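### 3.2 Room Layout and Reported Comfort

The Bastwood survey collected 1,948 responses from households in rented homes. Each household rated its main room on light, noise, and ease of movement, using a scale from 0 to 100.

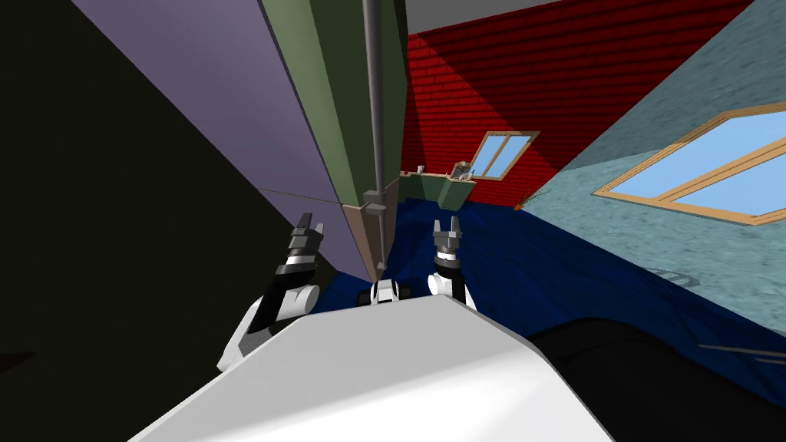
**Figure 6.** Computer-rendered interior, tilted view.

One tenant in Bondcombe wrote that the scale missed the point, as a room could be bright and quiet and still feel cramped by evening. Similar remarks came from 180 households. Ease of movement was therefore scored separately for daytime and evening use.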